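Review: The Stimstead Two-Hand Gripper Set, After a Season With Our Folding Club

By Sibel Sezer, Watholm Student Robotics Club

I coach a student robotics club, and this year's project is laundry. More exactly, it's teaching a robot arm to fold the kind of clothes that pile up on a bed. I know how that sounds to people who joined for the battle bots (we did lose two of those), but the students who stayed have been completely hooked, and a lot of the credit goes to a pair of hand-held grippers.

The set is the Stimstead two-hand kit. You get two grippers with white bodies and black jaws, one for each hand. You hold them, you do the chore with the jaws instead of your fingers, and the recordings go into the training folder for the arm back at the club room. We've had ours since October and I've been meaning to write it up ever since, so here goes!

Who it's for

A club like ours, mainly. We meet after school, we have 9 students on the project and one real robot arm, and before this kit everyone spent most of a meeting waiting for a turn on it. Now a pair can take the grippers to wherever the laundry is and come back with work the whole team can use. Our arm never leaves its bench. The grippers go home in a backpack.

I'd also say it suits students who don't think of themselves as programmers. Yến La came to us from the costume crew and could fold circles around the rest of us, and within one afternoon she was running the sessions.

First sessions

We started on towels at a table and got bored fast. A bed is a much better place to practice. It's wide, the cloth has room to spread out, and the surface underneath is soft and wrinkly in a way that a table never is. The duvet was where my students learned to pick up a single corner of something blue and floppy without grabbing a mouthful of bedding along with it.

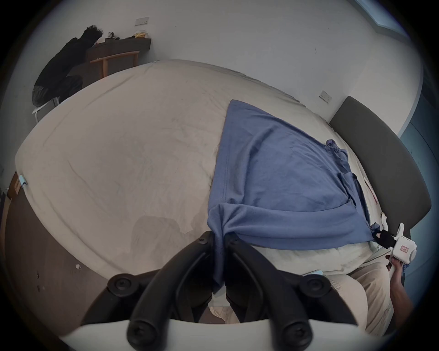 Picking up a corner is harder than you'd think, and I love it as a first exercise. The jaws close from both sides, so you have to come in low and commit. Go in too high and you pinch air. Go in too deep and you've got the duvet. Gitau Mussa, our most patient student by a mile, wrote a little drill for new members where they lift a corner, set it down, and lift it again until it stops feeling strange. Four tries in, most kids have stopped squeezing like they're cracking walnuts.

What I really like is that everyone ends up talking about cloth. Where's the seam? Which layer did you get? Is that a sleeve or just a fold? Those are the questions our arm has to deal with too, and the students arrive at them on their own after ten minutes of fumbling around. I couldn't have planned a better lesson.

Working with both hands

One gripper is fun and two is where the kit earns its price. You can hold a garment at both ends, pull it straight, lower it onto the sheet and bring one side over. Đạt Diệp and Sơn Ông got into a friendly argument over whether you should stretch first and then fold, or fold loosely and tidy up afterward, and they each recorded a stack of runs to prove it. (I'm staying out of it. The arm gets to learn from both.)

Sitting down helps. When you stand, your shoulders creep up and the fold gets jerky. Seated at the side of the bed with your elbows low, the two hands face each other and it starts to feel like a normal chore again, just slower. We swapped the duvet for a plain fitted sheet partway through the season and I'd do that from the start next time, as the garment shows up so much better against it.

I set a limit of 60 runs per student per week. I had to, because Sơn would've done twice that and then complained about his wrists.
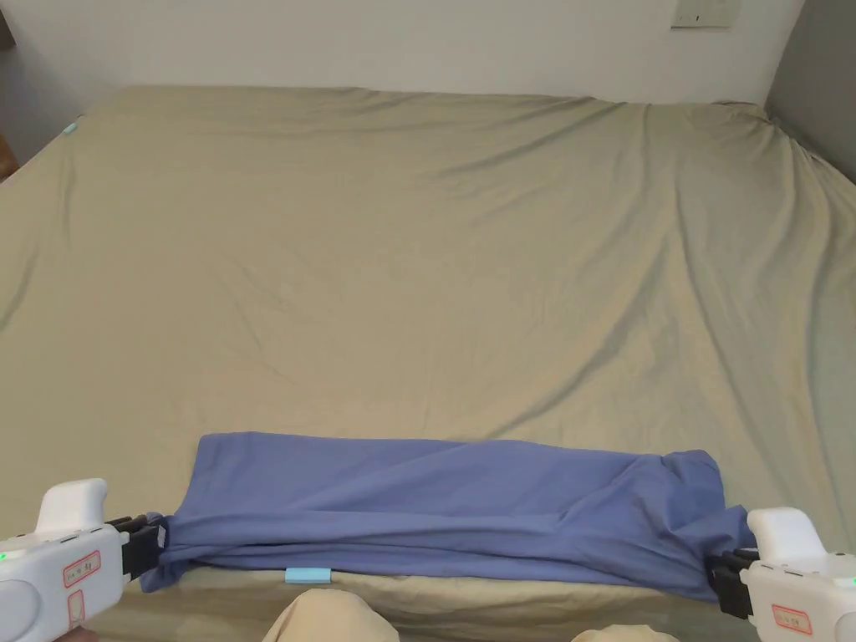
What could be better

The printing on the labels is tiny. I've got reading glasses and I still hand the thing to a student.

The jaws gather thick cloth into a tail. That's fine for lifting, but when you let go, the corner stays scrunched and you need another pass to flatten it out. On thin shirts we hardly notice. On anything heavier, plan for it, and teach your students to pinch only the edge.

Then there's the learning curve for two people sharing a space. A double bed with one student working and others hanging around the room gets cozy, so we agreed on house rules: whoever has the grippers calls start and stop, and everybody else keeps their hands off the bed until the stop.
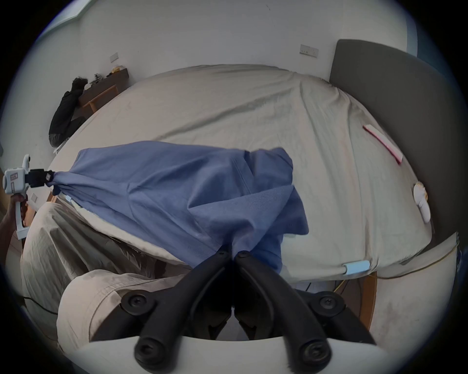 Cords deserve a mention too. Look down before you start and move anything that crosses your lap or your feet. We now have a student check for that before each run, along with a check on the grip itself: close, tug gently, look at both tips. Yến added that second part after watching too many garments slide away in the middle of a fold, and our share of usable runs went up noticeably the next week.

Compared with the Sillell

We borrowed a Sillell glove kit from another school before buying. It's lighter and the younger students liked wearing it, but your fingers can do things our arm can't, and the runs we made with it never carried over very well. With the Stimstead jaws you're stuck with the same clumsy two-sided pinch the robot has. For our project that settled it. If your club's arm has a proper hand on it, you may well feel differently, so try both if you can.

Our arm is called Vi, by the way, and Vi can now fold a hand towel in half most of the time. Shirts are still a mess! We're working on sleeves through the spring.

Would I buy it again?

Yes, and I've already asked for a second set so that two pairs can record at once. If you're a coach on the fence, start with one set, a plain sheet and a shirt with visible seams. Give every student a full session with both hands before you let anyone near the code. Gitau's corner drill is pinned on our club page, and you're welcome to copy it.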